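Draronum Price Monitoring Project
Progress report to Esposito, period ending February
Prepared by Olga Loureiro

In this period we continued to collect retail food prices in the three districts agreed with you. The number of shops in the sample is now 300, and the database receives 2000 price entries each month. Juwita Setiawan checks the entries for cereals and vegetable oil, and Duarte Valente checks those for dairy, meat and sugar.

The main result is that cereal prices went down for the second month in a row, while dairy did not move. Vegetable oil is more difficult to read. In the coastal district it became cheaper, but in the two inland districts the small shops still sell at the prices of last autumn. We think that they bought large stocks before the fall. We will ask the wholesalers before we write this in the bulletin.
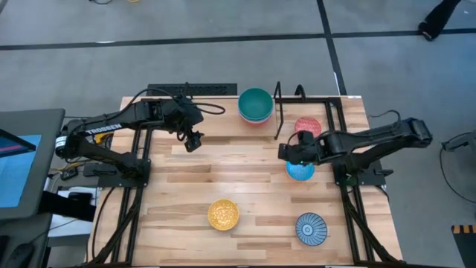 Wooden work table with two black robot arms.

There is one delay to report. The transfer of the older price series to Zikgate was planned for the start of the period, but 18 of the product codes did not match the new list. Vasco Correia has corrected them by hand and the transfer is now complete. For this reason the comparison with the five-year average will come in the next bulletin and is missing from the present one.

Spending is within the budget. We used 800 euros less than planned on travel, as two visits to Fustov were joined into one. With your agreement, we would like to move this amount to the training of new price collectors.

In the next period we will add fish and eggs to the basket and repeat the wholesaler interviews. Armindo Brandão will send the detailed accounts separately. We kindly ask for your answer on the travel money before the training begins.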